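Bench Tips: Trying Out Grippers and Small Arms at Home

These notes are for anyone with a garage or spare-room bench who wants to compare a couple of grippers or arms before settling on one. Most of it applies whether you are working with real hardware or a simulator, and I go back and forth between the two.

Start with the table

Clear a wide area and leave it clear. Two arms need more room than you expect, mainly at the elbows, which swing out farther than the hands do. Mount both bases along the same long side and put the work in the middle, where both can reach it. If you bolt them to opposite sides you will spend the first evening sorting out left and right.

A matte surface is easier on cameras than varnish. If your bench is glossy, a sheet of brown kraft paper taped flat will do. Change it when it wrinkles.

Use kitchen things

You do not need test blocks. A shallow dish, a small tray and something that fits in the hand will cover most of what you want to learn. Choose strong colors that differ from each other and from the table. Plastic is better than glass for the first month.

Trays are harder than dishes. A dish can be approached from any side, but a tray set at an angle makes the wrist turn to match, and that is where cheap controllers get sloppy. Always run a few trials with the tray turned about halfway between square and diagonal, then a few on the full diagonal.

Comparing two grippers

Change one thing at a time. Same arm, same objects, same starting pose. I had a Leckie two-finger gripper and a Kondach on the bench through most of November and wasted the first week because I kept adjusting the speed between them.

Mark each starting position with painter's tape. Put the tape under the object, just inside its outline, so the camera doesn't see it.

Run 100 picks with each gripper before you form an opinion. The Leckie looked better for the first twenty or so, then started dropping the thin-rimmed dish whenever it came in slightly high. The Kondach was slower to close and held on more often. For loose small items there was little between them.

Write down misses by type: never touched it, touched it and pushed it, picked it up and dropped it. A plain total tells you which gripper lost, but you need the types to fix anything. Pushes usually mean the fingers are opening too little. Drops usually mean fingertip pads, and a wipe with rubbing alcohol is worth trying before you order new ones.

Fingertips

Self-adhesive rubber feet from the hardware store make decent pads if you slice them thin with a craft knife. Silicone baking mat also works. Cut two pieces at once so they match. Replace both sides together, even when only one looks worn.

Cables

Leave a loose loop behind each base and secure the far end to the table. Move the arm slowly through its full reach by hand or at the lowest speed and watch the loop the whole way. If it goes tight anywhere, give it more slack. Hook-and-loop strips are better than zip ties here, as you will be undoing them constantly.

Where to put the camera

High up and looking down is the best general view for a two-arm table. Its weak point is that the arms cover the work. A forearm reaching in can hide half a dish and the gripper along with it, and then you are guessing whether the fingers are lined up. Two ways around it:

Park the arm you aren't using well off to its own side.

Add a second camera low down, near table height. An old webcam on a jar lid is fine.

Donal Ó Gríofa at the Bretside workshop taught me to check the view at the moment of the grasp, with the arm in its working position. Setting up the camera over a bare table tells you very little.

Simulate first

If you have a model of your arm, lay out the table in software before drilling holes. I ran 400 tries on the Tronetti controller in simulation overnight and 284 of them finished without a bump or a miss, which was enough to show that my dish was too close to the tray. Moving it a hand's width cost me nothing. Friction is the part I trust least in simulation, so leave the choice of fingertip pads for the real bench.

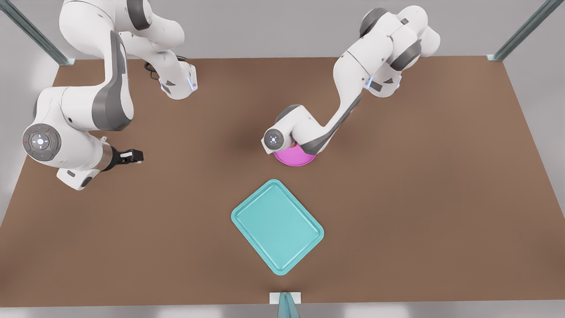
Save the layout under a new name each time you move something. I use the object and the change, such as "tray turned" or "dish back," and keep the miss counts in a text file beside it. When you go back to the real table, set the speed to its lowest step for the first few runs and keep one hand near the stop button.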